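Margaritis > Housekeeping > Toy checks
Search this site Go
Filed under: Soft toys & play corner

Play corner check, Metton room, 12 Nov 2018
Checked by me, Hae-won Oh

Seams and stuffing — OK. I tugged every ear I could get hold of and they all held!

Eyes and noses — OK, though I'd like Mei-kuen to look at the small hard ones again in May (she's much fussier than I am, which I mean nicely).

Cords and ribbons — NEEDS ACTION. Anything with a loop goes in the repair bag until it's been shortened. I know, the kids love them.

Wash labels — 3 missing. Cauã, please write the wash temperature on the shelf card.

Floor clear before sorting — NOT YET. Tissues, sponges and toys were all in one heap, and I'd really rather the cleaning stuff had its own box. 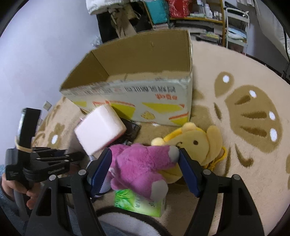 Item 14: purple and yellow plush by the open carton. Yellow one has a cord.

Carton — flaps are off, fine by me, but run a hand along the top edge for staples before anything goes in. Recheck is with Lok-yiu.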